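Ulises Cusi has the kettle on before I've got my coat off, and he apologises for the noise, though there isn't much of it. The kitchen cell at Olcombe is between jobs at eight in the morning, and he likes to do his rounds then, mug in one hand and a rag in the other.

He has looked after the two-armed machine for nearly 25 months now, and he talks about it the way my uncle used to talk about his outboard motor. "You get to know the sound of it," he says. "The left wrist has a bit of a tick when it's cold in here. Doesn't mean anything. If the tick goes away, then I start to worry!"

The daily routine takes him 30 minutes. He wipes the finger pads with a damp cloth – never anything with solvent in it, he learned that at Mengate, where a whole set of pads went gummy over one summer – and then he sends both arms to their home position and checks them against two scribed marks on the base. After that come the cables. He runs each one through his fingers from the shoulder down, feeling for flat spots.

"People want to look at cables," he says. "I'd sooner feel them. A jacket can look lovely and be going soft underneath."

The bigger service falls every 1,000 hours, and the last one turned up a worn bearing in the right elbow. The replacement had to come from Saavedra and sat in customs for most of June, so he ran the cell at half speed and wrote down the elbow temperature every day in a green notebook, which he fetches to show me. The bearing went in at 751 hours on the new counter, and he's underlined that twice.

The part he enjoys most is setting up the counter for a job. The sandwich work is his favourite, because bread is soft and never quite the same shape, and it shows up a poor grip setting faster than any test block.

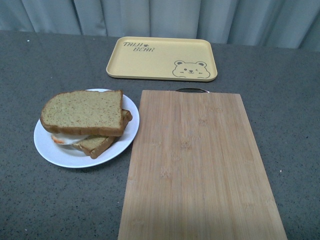
The egg sandwich on its plate, with the tray and the bamboo board.

"I start with the grip force right down," he says, "and bring it up a little at a time. You want it to hold the slice and leave no dent. With a plate you can be firmer, but then you've got the rim to think about, and whether the fingers can get under it."

He checks the head camera before each setup as well, going over the lens with a dry cloth and comparing the view with one he saved after the last calibration. If the two don't line up, he does the calibration again, and the kettle goes back on.

I ask what he'd change, if someone gave him the money. He thinks about it for quite a while. "A second set of pads on the shelf," he says. "And a stool. I've been asking Trarstead for a stool since I got here."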